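Workshop > Notebooks > Dye bench
Notes | Recipes | Swatches | Contact
2 min read

Monday, October – dye bench

Best weld yellow yet! Ran the third bath on the Fonberg wool this morning and it came up so clear and bright that I went and fetched Carol from the loom room to look. Dried weld, 20 g to the skein, alum mordant the night before, a pinch of chalk in the pot. The chalk makes a huge difference to the colour (thanks Nuwan, I should have listened in winter).

Held it at 60 for almost an hour – any hotter and it goes brown and sulky. Skeins 3 and 11 took up unevenly near the ties, so looser figure eights next time.
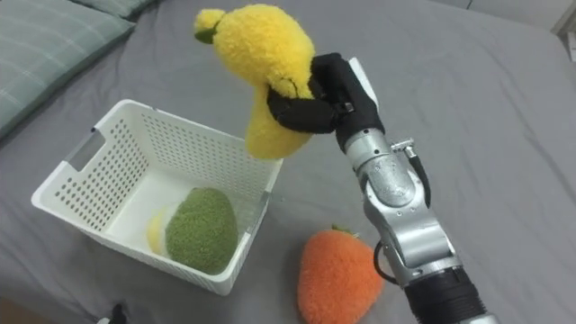

Plush banana, lemon yellow with a green stem nub.

Tried the second half of the batch with a quick indigo dip over the top. Gorgeous olive on the Erari merino, greyer on the Campos blend, and I can't work out why yet. Zoila reckons there's leftover spinning oil in the blend and wants to scour it again with a longer soak. Worth a go.

pH strips are nearly finished. Lorcan has the order book.

To do:
– lightfast test, half of each swatch under card in the south window
– label the jars properly!!
– ask Ciarán if his weld patch has any second-year plants left, would love to try it fresh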